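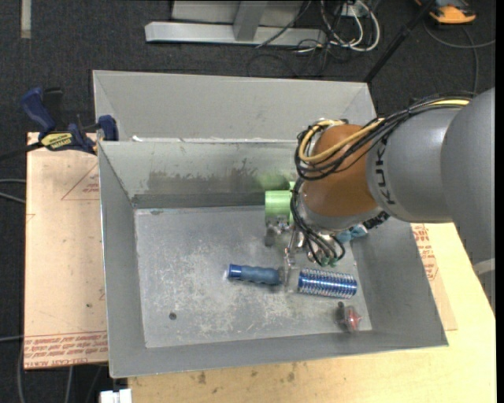
Songül Türkmen says I should stop swapping fittings and look at how the tubes are routed, and she may well be right, but I'd like more opinions before I strip the whole wrist again.

So, the background. I look after a bin picking cell with a KUKA arm, two gray metal bins side by side, gripper on air. The thin black tubes hang off the side of the last big joint and come around into the little green fittings under the wrist. The cables run along the top with the yellow one in the same bundle. It all works great when I jog it by hand. Then I leave it running out of the front bin and somewhere before 2000 picks I get a slow leak at one of the fittings, the grip goes soft, and it starts dropping the heavier stuff. The foam and plastic bits it still picks up fine, so you don't notice right away!

What I've done so far: cut the ends fresh with a proper tube cutter, replaced the fittings (twice), swapped the 4 mm tubing for a new roll. Pressure at the regulator stays put. The controller log shows nothing useful, just the vacuum of information you'd expect. Our picking program is Bai and it picks its own wrist angle, so I can't tell you which pose does it.

Second thing, and maybe it's related: the bins creep. I've got a bar clamp on one corner and the bin still ends up a hair off where I taught it. There's paper-covered board under it, if that matters.

Has anyone had this? Do I need a real dress pack or can I get away with tie wraps?

Posted 14 February 2022 by wendmoor

gasket_hal

Sounds like side load on the fittings. Push-in fittings hate it. They'll seal all day with the tube going in straight, and then you pull the tube sideways every time the wrist turns and the seal gets worked until it weeps. New fittings fix it for a while and then you're back where you started — sound familiar?

What I'd do is take the arm to the worst wrist angle you can reach inside the bin, with the speed way down, and watch the tubes where they enter the fittings. If you see a tube bending right at the collar, there's your leak. You want a straight bit coming out of each fitting before any curve starts. Elbow fittings that swivel helped me a lot. I'd also strap the tubes to the wrist side so the last stretch doesn't move at all, and let the slack live further up.

Tie wraps are fine, just don't cinch them. I use hook and loop on anything with air in it. Tie wraps pulled hard will pinch soft tubing and you'll be chasing a new problem.

And lock it out and dump the air before your hands go in there, please. I got my thumb in a gripper once and it was a long afternoon.

tomsk_ratchet

dress pack. we got one for ours and never looked back. pricey tho

pennyfold

I'd agree with most of what gasket_hal wrote, but I'd look at the rim of the bins too. If the tubes hang low enough to drag over the edge when the arm goes from one bin to the other, you'll get wear that looks like a bad fitting. Run your fingernail along each tube (air off!) and feel for a flat spot. We had one at the Grillden shop that only leaked when the tube was curved one particular way, so it passed every soap test we did on the bench. Made me nuts. Do your soap test with the wrist parked at an angle.

Also, limit the wrist. I don't know Bai, but most pickers let you cap the last axis somewhere. Ours was winding up in one direction over a lot of picks and we told it to go back through home every 28 picks. You lose a little time and the tubes stop twisting.

On the creep: one clamp on one corner makes a nice pivot, and paper is slippery. I'd peel the paper where the bin sits, or pull the board out, and screw down stop blocks along two sides so the bin has something to push against. Keep the clamp, it's doing some good. Then reteach the bin corners once and write the numbers on a piece of tape on the stand.

If the bin has moved toward the arm even a little, your picks near the wall could be brushing the tubes on the way down, so I'd do the blocks first and the tubes second.

wendmoor

Thanks, both of you. Found a flat spot on one tube, up where it bends, so that's one mystery. Swivel elbows are ordered from Prinetell. I'll put the stop blocks in while I wait and post again in March once it has some hours on it.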